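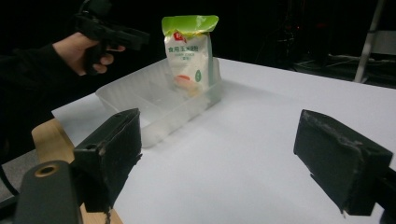

Gravy, and what I use to thicken it

I grew up with flour gravy and cooked it that way for most of my adult life. You melt the fat, stir in the flour, let it go a little brown, and add stock. It works. It also takes a while, and if you are tired or the stock is cold it can go lumpy, and then you are standing there with a sieve.

A couple of years ago I moved to corn starch for nearly everything. I had a reason at first, which was that someone who came to dinner often could not eat wheat. She moved away and I kept doing it.

The basic method is a spoonful of corn starch stirred into twice as much cold water, poured into simmering liquid while you stir. It has to be cold water. If you drop the dry powder into a hot pan you get little white beads that never break up. Once it is in, let it bubble for a minute. Before that it tastes chalky. If you leave it at a hard boil for a long time it starts to thin out again, so I turn the heat down and put the lid on.

The result is shinier than flour gravy and a bit see-through. My family complained about this the first Thanksgiving. It looked like something from a takeout place, I was told. A splash of soy sauce fixes the color, and they stopped complaining after that, or at least stopped doing it where I could hear.

Where it does not do well is anything that gets frozen. I made a big pot of chicken stew in October and froze half of it, and when it thawed the sauce had gone spongy, with water sitting around it. Flour holds up better there. For freezer meals I have gone back to a roux. Tapioca starch is supposed to be good too. I bought a bag at Prasertsri, the grocery on the far side of the bridge, and tried it in a blueberry pie. The filling set fine but it was stringy when I cut it. I might have used too much. I will try again with less when berries are cheap.

Lemon is the other problem. Acid weakens the starch, so for lemon pie filling I take the pan off the heat first and stir the juice in at the end. Doing it the other way gave me soup in a crust, twice.

For frying, I mix it half and half with flour for chicken thighs, plus salt and a lot of black pepper. The coating stays crisp long enough to get everyone to the table. Tofu gets straight corn starch, pressed dry first. I fry it in the Waltora pan, which is heavy and ugly and the only one I own that browns evenly. The oil goes to 360 degrees for the chicken. I used to guess with a piece of bread. I have a thermometer now and my guesses had been low.

Storage is simple. Keep it dry and keep it shut. I had a bag go into hard lumps one summer because I kept it in the cabinet over the kettle. It now lives across the room in a Bidex tub with a lid that clamps, next to the baking powder. I write the name on the lid in marker, after a batch of biscuits I would like to forget.

Next I want to try shortbread with part of the flour swapped out. The recipe I have calls for 200 grams of butter, so I am waiting until there are people coming over to help eat it.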